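Subject: Re: [flederstead-listeners] Brusel tape, side two

Date: Fri 11 September

On the list, someone wrote:
> Has anybody got a clean copy of the Brusel live tape? Mine drops out
> halfway through side two and I've never heard how "Brudlow" ends.
> Also, is the new single any good?

Yes and YES! I have a copy of the tape that plays all the way through, and I'll get it transferred this weekend. "Brudlow" goes on for another four minutes after your dropout (lucky you, getting to hear it for the first time), and the drummer switches to brushes right near the end. I had it on twice last night. 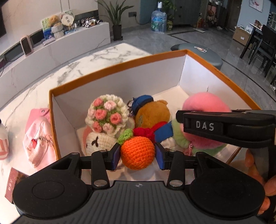
As for the single, I love it. It's a lot slower than the March demo, and the bass is way up front, so give it decent speakers if you can. The B-side is called "3091" and has no vocals until the very last verse. My copy is number 19 out of 70, hand stamped, and the stamp is a little crooked. I wouldn't trade it!

The Santoso remix is a different animal. First listen, I wasn't sure. By the third I was playing it in the car with the windows down. They kept the organ and threw out pretty much everything else, and that organ sounds huge. 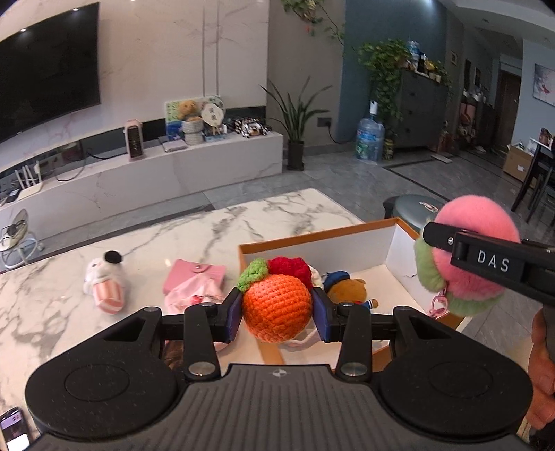 TRADES AND WANTS

Have: the Brusel tape (as above), two Santoso promos, a spare lyric sheet for the first album with one corner folded.

Want: the radio session with the long version of "1911." Any quality, even hiss and all. I only caught the last half when it aired and I've been humming it ever since.

Write me off list and tell me if you'd like files or a disc.
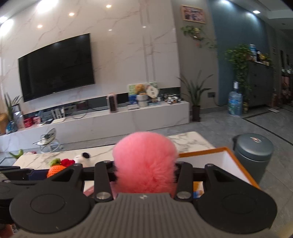 Orange fruit and pink pom-pom, living room

One more thing, does anyone know if the Flederstead show is all ages? I'd like to bring my niece, who knows every word of the first album.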